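4.2 Movement of edge-glued panels across the width

The second part of the study dealt with flat panels made up from narrow planks glued edge to edge. Panels of this kind are sold for worktops, shelving and chopping boards, and the complaint most often made about them is that they do not stay flat. We wanted to know how much of that movement comes from the wood itself and how much from the way the panel is held down.

All panels were bought from one supplier in Haverford and stored on edge in the Broltness workshop until their weight stopped changing. They were then sorted by eye. Panels with open joints or loose knots were put aside. Small sound knots were accepted, as they are common in the panels sold to the public, and leaving them out would have given us better material than most buyers can get. After sorting, 88 panels remained.

Width was measured at both ends and at the middle with a steel rule, and flatness was checked with a straight edge laid across the planks. The planks in a panel are seldom cut from the same tree, and neighbouring planks may differ in colour and in the slope of the grain. We noted these differences on a card for each panel but did not use them in the sorting. Readings were repeated after 10 weeks, and again in January, when the heating had been on for some time and the air in the workshop was at its driest.

Three ways of holding were compared: panels left loose, panels screwed tight at the corners, and panels held at the corners through slotted holes. In all, 781 readings were kept. A few were thrown out where the card had been filled in twice with different figures - these are listed in the appendix. The finish was the same throughout, one thin coat of Besano oil on both faces.

Panel construction is shown in Figure 3. The planks run along the length of the board, so that nearly all the movement we were interested in takes place from front to back. Slight changes of tone mark the separate planks, and the grain swirls in places, more so towards the right-hand side.

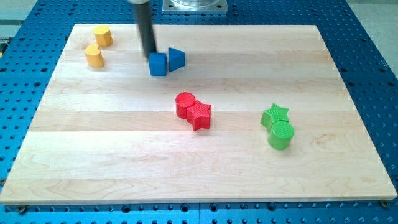
Figure 3. Pale wooden panel of horizontal planks on a blue perforated metal table. Source: Brono panel study.

A perforated base was preferred to a solid bench top for the trials because fixings could be moved without drilling fresh holes. It also leaves part of the underside open to the air, although the open area is small and we would not expect both faces to dry at the same rate. The loose panels were therefore turned over at each reading. The fixed panels were left as they were, and this should be kept in mind when the two groups are compared in Section 5.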